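Workshop notebook, Bosham bench - open day, January

Got in a little before eight to warm up the arms and put the coffee on, and I'm glad I did, because the first visitors were on the stairs by half past and they were a lovely, curious bunch. The sign-in sheet at the door had 117 names on it by closing time, which beats anything we managed at the old Nelloner rooms. My voice is nearly gone as I write this, but I want to get things down while they're fresh.

We ran the two-arm saucepan job as the main demonstration, on a wooden board set across three tins. I'd argued for something grander back in the planning (the folding routine, mostly, I do love the folding routine) but the Lehtinen people talked me round, and they were right. Everybody has carried a pan with both hands, so everybody has an opinion on how it ought to be done!

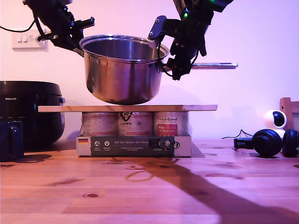 Both arms on the pan, over the board.
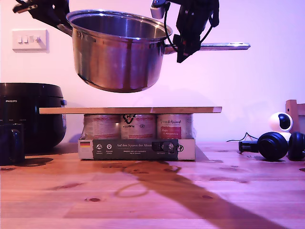 Which arm is in charge when the two of them carry something together?

Neither one, the way we have it set up now. Both follow a single path worked out for the pan itself, and each arm gets its own share of the motion from that. We did try a leader and a follower last year, and the follower always lagged a touch on the turns.

I must have given that answer in 4 different versions over the day, and the short one went down best. The children wanted to know how strong the grippers are, and the grown-ups wanted to know what it all costs - I sent the second lot over to the Hirnodetti table, with apologies to whoever was on duty there.

Things to sort out before the next one. The talk runs roughly 20 minutes and ought to be half that. We need a second stool on the left, and a card with the safety rules in bigger type. The log from the afternoon session still has to be copied over, and I haven't looked at the grip force plots at all. Also, whoever borrowed the long hex key, please put it back in the blue drawer.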